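Getting your home contents paperwork sorted (it's easier than you think!)

I love a good tidy-up, and the one I'm keenest on has nothing to do with the pantry. Every October I go through our home contents insurance, room by room, and I come out the other side feeling terrific. If you've never done it, put the kettle on and give it a go this arvo.

Start with the kitchen drawers

Everyone photographs the telly. Hardly a soul opens the second drawer down, and that's where the money hides! Good knives, the stick blender and all its bits, the cast iron you saved up for. Pull each drawer right out, lay everything on the bench and take one photo from above. Then do the cupboards with the doors open. Write the brand and the year you bought it next to anything dear, and a rough guess will do if the receipt's long gone.

Receipts fade, so copy them

Thermal paper goes blank, especially in a warm drawer or stuck to the fridge. Scan or photograph receipts the night you get home. I name mine by room first and then by item (laundry dryer, shed mower) so they sort themselves into order. Keep 2 copies, one on the computer and one somewhere outside the house – a cloud folder, or a memory stick at your sister's place. 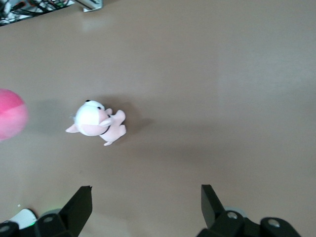
Kids' rooms add up faster than any other room in the house. Bedding, shoes, school gear, books, the bike helmet that cost more than the bike. A reader in Dengate wrote in to say she'd always put down a lump sum for her daughter's room, then listed it properly one wet afternoon and found she'd been well under. She asked whether she had to itemise every T-shirt as well. I wouldn't! Group the clothes as everyday, school and winter, put a replacement figure beside each group and move along.

The shed

Do the shed on a dry morning with the roller door up. Power tools want their serial numbers written down, and a paint pen mark on the underside is handy too. Check what your policy says about things kept outside a locked building, as some treat a carport quite differently from a garage. Camping gear counts. So does the esky.

Know your single item limit

Most policies have a cap on what they'll pay for any one item unless you've listed it separately. Rings, cameras, instruments and pushbikes are the usual ones to trip people up. Ring and ask what your limit is, and jot down the date and who you spoke to. Took me 20 minutes, hold music included.

While you've got them on the line:
Ask if it's new for old or market value
Ask what the excess is, and what the premium does if you raise it
Ask about food spoilage after a blackout (a full chest freezer is worth a fair bit!)
Ask whether accidental damage is in or extra

Keeping it going

I stick a sheet inside the pantry door with a pencil on a string. Anything new and pricey gets scribbled on it, and the whole lot goes onto the computer next October. Old stuff that's gone to the op shop gets crossed off at the same time.

Next month, labelling the fuse box.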